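Spare hands for a towel robot: how many to budget?
Posted in Equipment and Buying, Lavcombe Help Board

We are planning the second year for our bathroom robot. It picks up a towel from the top and hangs it on the bar.
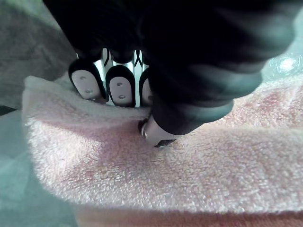

The fingertip pads are what I worry about, as Prellen asks 900 for a set and delivery takes 23 days. Should I order two sets now - or wait?

Lozano_k

Order both. We waited in December and lost weeks. Also ask for the screws, they are not always in the price. 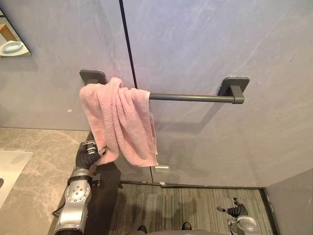 belatville_tom
Depends how many hours you run. I would buy one set and keep the rest for cables.

Lozano_k
Cables yes, I forgot. Put them on the same order and you pay delivery once.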